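Toft Hand-Held Gripper Pair, model 3181

We love how simple Toft makes good practice! Each pair ships with the Skadgate handling card, which fits the whole routine on one side:

Wipe the marker plates before every session.
Run each cable back along the forearm.
Grip cloth from both sides, then lift.
Check the finger pads every 96 grips and swap them at 2000 (4000 for the Sarura pads – they really do last). 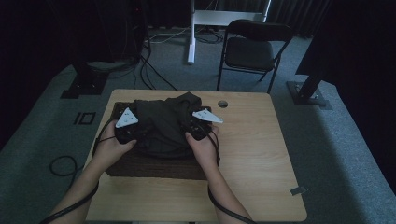

Left and right grippers on a garment, marker plates on top.

Spare cards: ask Anjana Khan.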